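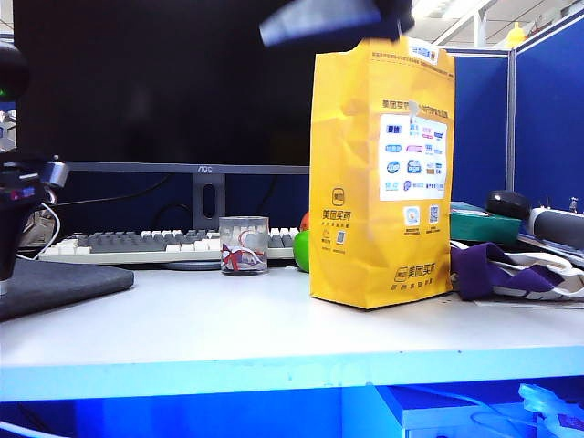

Desk, Vergara office, second row. Yellow paper bag, standing.

Thread on desk layout. I rearranged this desk in July and a few people asked for the measurements. The bag is the 美团买药 pharmacy delivery and it comes into this further down.

Desk top is 155 cm wide and 70 cm deep. White surface. It shows every ring and every crumb, and I still prefer it to the dark tops on the other floor, where you find the paper clips with your forearm.

Depth is the limiting dimension. The round monitor base takes the back strip, the keyboard goes in front of it, and whatever remains at the front is the only part you can write on. Width is never the problem. People complain about width and then stack things three deep in front of the screen.

The monitor is an AOC, large, black, on its own stand. Yes, I looked at clamp arms. The back edge of the desk meets a partition in places and the clamp needs clearance that I don't have. The stand has an oval cutout. Power cable goes through the cutout, then down. Leave enough slack to rotate the screen or you will pull the plug out at the worst time.

Keyboard is the gray and white one. It stays directly under the screen. I tried it offset to the left for a week and my shoulder filed an objection.

Mouse pad, dark gray, left front. I mouse left-handed for half the day and switch after lunch. The black round mouse on the right side is the other one. Two mice on one computer works fine; the system takes input from both. Set pointer speed to whichever one is less annoying.

Paper bags. A pharmacy order gets here folded shut at the top with a label across the fold. If you tear the bag open from the middle it's finished. If you lift the label from one corner and pull slowly, parallel to the paper, it usually comes away with a thin layer of fiber and the bag survives.

Mine measured 31 cm to the fold. That matters for where you park it. Anything that tall in front of the monitor will cover part of the screen from a normal sitting position. To the right of center it covers the corner where notifications appear, which I count as a benefit for the length of a coffee.

A standing paper bag is stable when there is weight at the bottom and unstable when there isn't. Blister packs weigh nothing. Put the bottle or the tube in first, boxes flat on top of that, receipt last. Same rule as groceries.

Creases: a bag that has been squeezed in a courier box won't go back to flat. Don't iron it. Someone on another floor ironed one. The print transferred to the iron.

Once empty I use these as the dry waste bag next to the desk. Fold the top outward twice to make a collar and it will hold its mouth open. Replace when the bottom corners soften. No tea bags, no fruit.

Before you put it in the recycling, remove or black out the delivery label. Name, phone digits, sometimes what you ordered. The office bin is not private.

Medicine doesn't live on the desk. It goes in the drawer, in its original box, with the leaflet. A desk under office lighting and next to a warm screen is a bad shelf. I keep a card in the drawer with expiry dates in pencil and check it when I change the calendar page.

Glass cup: small, clear, red ribbon bow and white hearts on it. A gift. It sits back at the keyboard, and I have been told by several of you that this is a liquid hazard. It is. Rule I follow: nothing wet goes in it while it's there. Full cups belong on the far side of the mouse pad, on a coaster, below keyboard height.

The green ball and the red-orange ball stay. They have no function in the layout. They roll, so they need something in front of them, and at the moment the bag is doing that.

Cloth, purple and white, right side. General wiping. I fold it when I remember. Microfiber is better for the screen but any soft clean cloth is fine for the top itself. Order of wiping: back to front, left to right, lift things and put them down again. Don't wipe around them. You get outlines.

For the white surface I use plain water with one drop of dish soap, then a second pass with water only. Tried the Fodik wipes from the supply cabinet. They clean well and leave a film that shows as streaks when the light comes in low across the top. Went back to soap.

The green box next to the cloth is the unsorted box. Every desk should have exactly one. When the lid won't close, you sort it. If you have two unsorted boxes you have a storage system and it's a bad one.

I bought a Kedari drawer insert for the small parts. Eight compartments, stated. Two of them are too narrow for anything wider than a pencil. Used one of those for SIM pins and the other for nothing.

Labels: I use a Stitus printer, the narrow tape. I label both ends of every cable. White on white is unreadable, so black text on yellow tape for power, black on white for everything else. Took one evening. Has paid for itself each time someone unplugged the wrong thing and could be shown the label.

Partitions are the blue ones with the gray metal frame. Pins hold, tape doesn't. Tape will stay up overnight and be on the floor by morning. If you want to hang something heavier than a sheet of paper, hook it over the frame.

Light. There is a strong blue cast at this end, strongest along the front edge of the desk. It makes white look cleaner than it is. If you want to know whether the top is clean, run a dry white tissue over it and look at the tissue.

Reply to the person asking about vertical storage: no. I had a riser. It gave me a second surface, which I filled, and the dust under it was remarkable. The riser now holds up a plant at home.

Reply re: bag vs. plastic tray for incoming deliveries. Tray is better if you get things daily. I get one order a month. A tray would be empty most of the time, and an empty tray on a desk collects keys.

Correction to the depth post. The 70 cm is the top only. The legs sit further back, so if you're measuring for a pedestal drawer, measure underneath and not from the edge. Thanks to the two people who checked.

Will post the underside cable routing separately. It needs another pass first. One of the ties is holding up more than it should.

13 Aug 2021

Diễm Hoàng · Contact · © 2021 · Back to top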